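FOR IMMEDIATE RELEASE

Skuvar Opens Two-Arm Cell Planning Program for Small Shops

BRESTPORT, January - Skuvar, the Brestport integrator of benchtop robot cells, today opened its Cell Planning Program to shops buying automation for the first time. Fixed fee, written budget at the end. No obligation to buy from Skuvar or from anyone else.

The program grew out of quoting work. Too many first quotes cover the arms and little else, says Skuvar founder Ambros Ortner. Then come the grippers, the bench, power, cabling, guarding, training. Budget gone before the first part is handled.

"People call and ask what an arm costs," Ortner said. "Fair question. But the arm is one line on the sheet. We want them to see the whole sheet before they sign anything."

Customers send in sample parts and a short description of the task. Skuvar sets the job up on a two-arm bench, tries different grippers and layouts, and writes up what it would take to run it on the customer's own floor. Soft items, tied items, odd shapes all welcome. Flat steel plate too, though most shops allready have a way to deal with that.

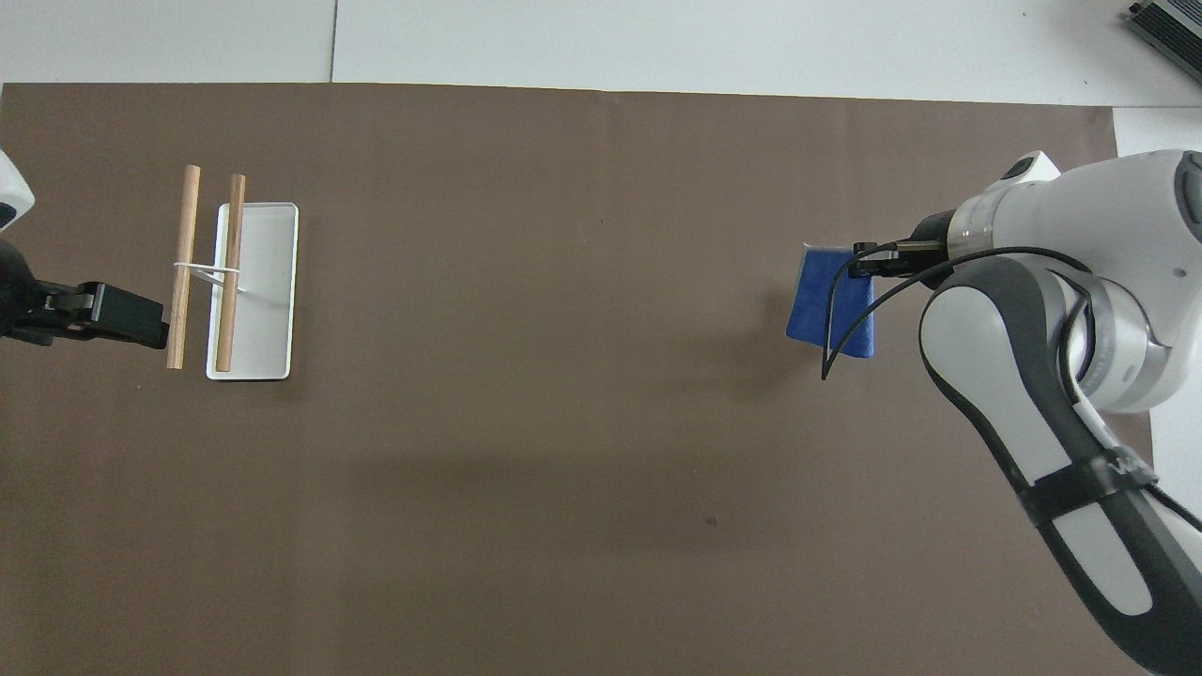
Bench time is booked in blocks of 20 hours. Most jobs need one block, some need two. The written budget splits costs into buy now, buy later and lease, and lists spare parts for the first year of running. Floor space and power needs get their own page - that one is usually missing from vendor quotes, according to Tùng Bùi, who runs the bench.

"Bring the awkward parts," Bùi said. "The easy ones don't tell you what gripper to buy. And bring plenty, we have had customers mail us one single piece in an envelope."

First to finish the program was Fortin, a packaging supplier in nearby Dusport with 200 employees. Fortin had planned to order two complete cells last fall. After the planning work it ordered one, pushed the second to next year's budget and moved the difference into training and spare fingers.

"We would of bought the wrong size arm," said Fabian Auer, plant manager at Fortin. "Longer reach than we needed, and it wouldn't have fit next to the sealing line anyway. Cheaper to find that out on paper."

Program fee is $2,611 per task, bench time for one block included. Extra blocks $710 each. The fee is credited in full against any Skuvar cell ordered within the same budget year. Shipping of samples is paid by the customer both ways.

Spring slots are open now. Shops planning around a fiscal year that starts in July should send samples by the end of March to have numbers in hand for budget meetings. Later requests go to the summer list.

Visits to the Brestport bench by appointment, mornings only, from 9 a.m. Closed shoes please.

About Skuvar
Skuvar plans, builds and services benchtop robot cells for small and midsize manufacturers. Shop and offices in Brestport, service desk in Dusport.

Press contact: Maximiliano Acuña, Skuvar, Brestport
Program bookings: Jirayu Somboon, Skuvar service desk, Dusport

###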